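The Kirkell Survey

The surveyor entered the attic at Kirkell House on Thu 28 October, with a flashlight, a moisture meter and 121 pages of earlier reports. The owners wanted to know why the north bedroom ceiling was stained. The slate had been replaced in May. The invoice from Zulto Roofing listed new underlayment, copper flashing at both chimneys, and 800 copper nails.

She took readings at each rafter. Four bays were normal. Bay 5 was at the top of the scale. She marked it in chalk and went down for the ladder.
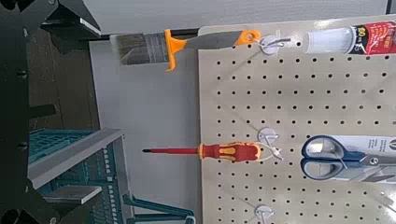 The Valley

Bay 5 lay under the valley where the old roof met the addition. The metal was sound. She lifted one slate and found the underlayment lapped the wrong way, upper sheet beneath lower, so that any water crossing the joint ran onto the deck. One sheet, one lap. The rest of the valley had been done correctly, by someone who worked from left to right and pressed the seams flat.

She wrote down the lap and the depth of the rot. She estimated the repair at 3000 dollars, excluding plaster. Then she sat on the ridge board staging and read the old reports again. Casado had inspected the same valley before the slate was replaced and recorded the same fault.

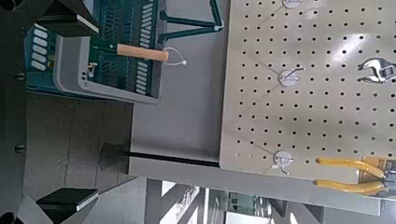 Surnov answered the call on the second ring and said the crew had copied what they found. The old sheet had been lapped that way, so the new one was too.

She asked whether anyone had read the report.

It was in the truck, Surnov said. It had been in the truck all month.

She put the slate back and climbed down before the rain started.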